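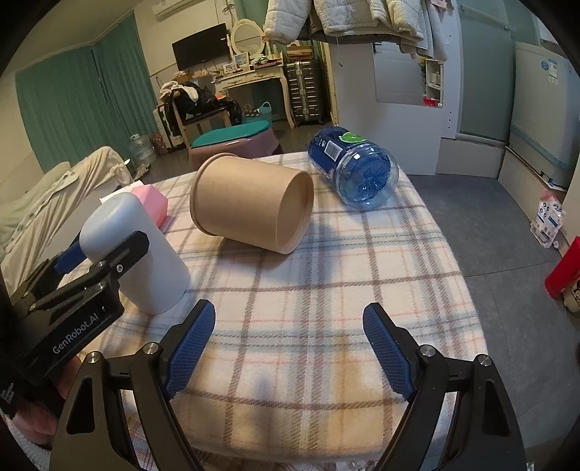
Avar 3 review: grasp planning for people with other things to do

July 2019

I have now spent 30 evenings with Avar, the grasp planner from Branby, and I like it more than its manual does. The manual opens with an apology for the licensing page.

Installation was painless once I found the right version of everything else. You feed Avar recorded episodes of a two-finger gripper at work, it segments them, fits approach angles and hands you a policy you can replay in the viewer. I gave it 341 episodes of tabletop pick-up. It refused 111 of them with the message "episode unsuitable," which is how my school used to write to my parents.

What it accepted, it handled well. A paper bucket lying on its side is a mean little test: wide rim at one end, recessed base at the other, and a planner has to choose. Avar goes for the rim nearly every time and gets the width right. Clear plastic is another story. On a blue see-through bottle with a dark label, it found the label, declared the label to be the object and planned a very confident grasp on two-thirds of a bottle.

Busy cloth bothers it less than I feared. Plaid sent Henao, my previous planner, chasing stripes. Avar ignores them unless you turn on "fine edges," so leave that off.

The timeline editor is lovely. Undo works in the timeline editor and nowhere else.

Price is $1499 for a single seat, with updates until next May. Viline costs less and copes better with transparent things, but its viewer crashed on me whenever I resized the window, and I am a person who resizes windows.

Four stars. I'd wait for the next release if your work involves a lot of bottles.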